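Local Government and Elections
Handout 7: Ward Elections, or How to Win a Seat by Two Votes

Reading for this session: chapters 4 and 5 of the course pack. If you only read one, read 5. Chapter 4 is mostly me being annoyed about boundary maps.

1. What a ward is

A ward is a slice of a town that elects its own member or members to the council. The slices are meant to hold similar numbers of voters. They start out that way, then somebody builds apartments on the old brickyard and for the next ten years one councilor answers twice as many emails as the one next door.

Single-member wards return one councilor each. Multi-member wards return two or three, and voters get as many votes as there are seats. Many use only one of them. You'll see why this matters in section 3.

2. The running case: Flurville

We'll use Flurville all semester, so get used to it. The council has a mix of single-member and multi-member wards, and the one we care about is Indau, on the east side, past the rail yard. Indau returns one member. The result last September:

Gilani 403
Peveck 279
Spoiled ballots 2

A comfortable win, you'd think, and the local paper thought so too. Now look at the election before that one, when the same seat was decided by 2 votes after a recount, and the loser asked for another recount, and then for a third. (Denied. There is a limit to how often you may ask grown adults to count the same pile of paper.)

Things to notice:

The seat did not change hands. The margin did, by a lot. When a margin moves like that and the boundaries stay put, look first at turnout and at who was on the ballot. In the earlier race there was a third candidate, who took 200 votes on a platform made up entirely of parking. Parking did not run again in September.

Where did those voters go? We can't know from the totals. Ballots are secret and totals do not talk. Half of the essays I get on this case announce that the parking vote "clearly moved to Gilani." It may have. Some of it may have stayed home and parked.

3. Bloc voting in multi-member wards

Suppose a ward elects three members and each voter has three votes. A party with a bit under half the support can take all three seats if its voters stick to the full slate and everyone else scatters. The technical term for this is a sweep. The term used by the people on the wrong end of it is not in the course pack.

Some voters "plump," meaning they use one vote and throw the rest away on purpose. A vote for your second choice can be the vote that beats your first choice, so plumping is sensible if you care a great deal about one person and very little about the others. Candidates will encourage you to plump for them. They will not put it in writing if they are running on a slate with two colleagues who would like to be elected too.

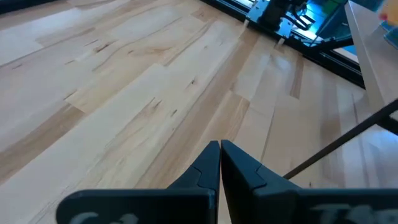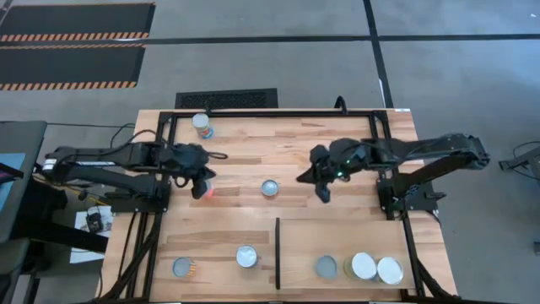 4. First-time winners and why they are hard to study

Newspapers love a first: the first member from a given community, the first under a certain age, the first to unseat somebody whose name is on the library. These stories are worth reading, but be careful using them as evidence. A first gets written up. The six people who ran before and lost got a line each, if that, and you will need their numbers before you can say anything about what changed.

Three questions to put to any such story:

Was the seat open, or was there a sitting member?
Did the party pick this ward for the candidate, or did the candidate get whatever was left over?
How many votes did the last person from the same party get there?

The second is the one that gets skipped. Parties are generous with wards they expect to lose.

5. The count

Flurville counts by hand, in the school gym, on the night. Ballots are first checked against the number issued at each polling place, and only then sorted by candidate. Students always want to skip the checking step in the practice count. Students are then always short one ballot and spend the rest of the hour under the desks looking for it.

Doubtful ballots go to the returning officer, who rules on intent. A check mark is fine. A smiley face next to one name is usually fine. A frowning face next to one name is a seminar topic, and we will have that seminar.

6. Before next time

Written exercise due 28th November. Two pages, double spaced:

Using the Indau figures, explain what can and cannot be said about the change between the two elections. Work out each candidate's share of the valid vote in September and show how you got it. Spoiled ballots do not count as valid, whatever their artistic merit.

Email submissions are accepted. Please put your name in the file itself, as I have eleven documents called "essay final" from the last handout and have been matching them by margin size.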